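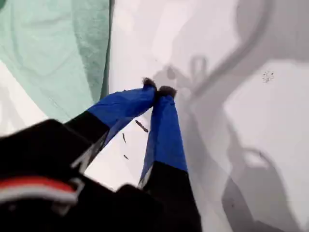

4. Setting up the Lenix garment steamer

Fill the tank to the line with cold water and lock the cap. Do not add scent or starch.

1. Stand the base on a level floor and clip the hose to the pole.
2. Plug in and turn the dial to 2. The light stops blinking after 90 seconds.
3. Lay the garment out and smooth the larger folds by hand – light knits may need a lower setting.

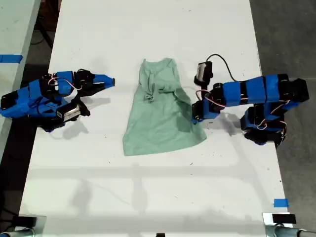 Light green top laid flat, with creases still in the fabric.

4. Hang the garment and steam from the neckline down.

CAUTION: Steam burns. Never steam clothing while it is being worn.

Note: If the dial light turns red, unplug the unit and see page 109.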